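19 April 2021
By the Baltemside English Circle

Spring Reading Morning at Baltemside

We want to thank all the families who came to our Spring Reading Morning in Baltemside. It was the first time we held this event since we moved to the new rooms on Perkley Street, and we were a little nervous before it. In January we had only 40 names on the list. In the end 100 children and parents joined us, and we had to borrow chairs from the music school next door.

We began at 10 o'clock with a song in English which the youngest group had prepared. They sang it two times, the second time much louder. After the song, each class read a short story aloud. The beginners read about a fox who loses his hat, and the older students read a story in four parts which they wrote themselves during the winter term. It is the story of a ship that sails from Plemard and cannot find the way home. Many parents told us that they understood nearly all of it, and this made the students very proud.

Next we played a game called Word Market. Every child received ten paper coins and had to buy word cards from the older students, but only English was allowed at the market. Some of the small children were shy at first and pointed with a finger. After a few minutes they were asking "How much is it?" and "That is too expensive" without any help from the teachers. The winning team made the longest sentence from its cards. It had 19 words and a very hungry elephant in it.

There was a break for tea, juice and cakes, which the parents had baked at home. The Ragab bookshop brought a table of second-hand English books, and most of them were sold before noon. The money from the table goes to our library.

We also have good news about the reading challenge. Together, our students wanted to finish 1,000 pages before the end of the spring term. They passed this number two weeks early! The class with the most pages was Class B, and they may choose the film for our next film afternoon. Please remember that the reading diaries must still come back to the office, also if they are not full.

We made some mistakes which we will correct next time. The rooms became warm, the last story started late, and the people who sat at the back could not hear so well. Next year we would like to use a microphone and to open the doors to the garden.

The summer term timetable is now on the board near the entrance. New students can come to one free lesson before they decide. If your child wants to change to another group, please speak to us before the first week of lessons.

7 shares | 3 comments

Contact: the office, Perkley Street, Baltemside | © 2021 Baltemside English Circle | Back to top

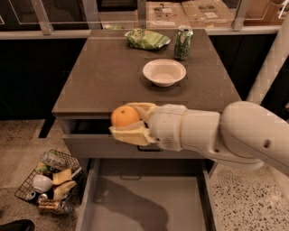
An orange at the kitchen island.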